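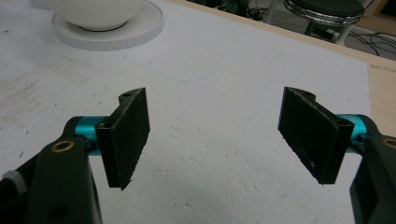

Changing the pads on the hand-held grippers

Do both sides. I know the right one looks fine. Putting a fresh pad opposite a tired one gives you a gripper that drags everything sideways, and then Tatsuya Takagi comes over to ask what you did to his calibration.

Pads last 3,000 closes if you treat them well and 300 if you let them scrape along the table. Change them when the mesh on the face goes smooth or the bottom edge starts to fray.

What you need: a matched pair of Putum pads, the small hex driver (try Vikas Grewal's drawer), a soft brush, a lint-free cloth.

1. Quit the recording software, then unplug the gripper cable. In that order, please.

2. Open the jaws all the way and lay the gripper on its side.

3. Back out the pad screws. They are tiny and they roll, so work over a tray.

4. Brush out the joint. Crumbs of foam get in there – they get in everywhere – and a pad seated on a crumb will never sit square.

5. Fit the new pad, textured face inward. Start every screw by hand before you tighten any of them.
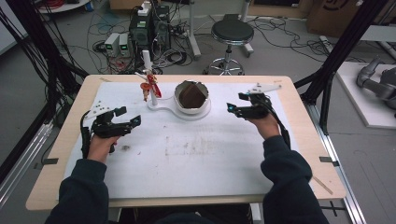

6. Repeat on the second gripper. The spare pads come in bags of 12, so there's no excuse for saving two.

7. Plug in, wait for the light, then close the jaws slowly on a strip of paper. It should pull with the same drag top and bottom. If it slips out at one end, loosen, square up and try again.

8. Check that the cable hangs clear of your wrist and has enough slack to reach the far side of the table.

Write the change in the log with your initials. "Fixed it" is not a log entry, Keith.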